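The Brekon practice board is sold to workshops that train staff on small robot cells: slotted panels, drive bays and the fixings to hold them. It comes with the Bornow rule sheet, which sets out how a cell should be laid out, checked and signed off before anyone runs it.

Part no. 863. Sheet last revised 27/10/2020.

## What the rule sheet covers

The sheet deals with insertion and removal work, where a gripper comes close to circuit boards, drives and metal edges. It asks for a written speed limit for each task, a marked stop button within reach of the operator, and a named person in charge of the cell. Slots that hold a live part are listed on the job card before the run starts. A narrow board held at both ends, like the green one in this panel, counts as a fragile part and gets the lower speed.

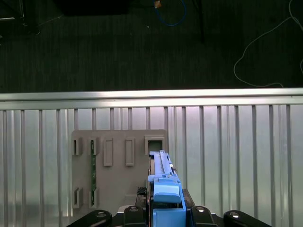

Does the named person have to stay beside the cell for the whole run?

Only while the speed limit or the gripper is being changed. At other times they must be on site and able to reach the stop button within 14 seconds.

## Drives and other heavier parts

Hard drives are treated separately. The job card must say which edge the gripper may touch, and the first 2 runs after any change of fingertip are done at reduced speed. Labels should stay readable when the job is finished – a scratched label is recorded as a fault, even if the drive is fine. Power is off at the wall for all drive work.

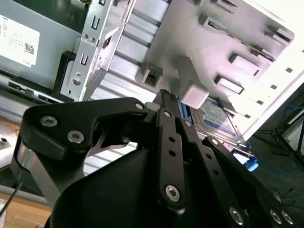 ## Ordering

- Slotted panel, drive bay and fixings, packed in one box
- Bornow rule sheet, printed, with 4 blank job cards
- Spare job cards, sold separately

Grippers and arms are not supplied. Orders go through Bellamy in Brurkgate, and the next price change is in April. Questions about the wording of the rule sheet should be sent to Grigoris Karamanlidis at the same address, with the part number quoted.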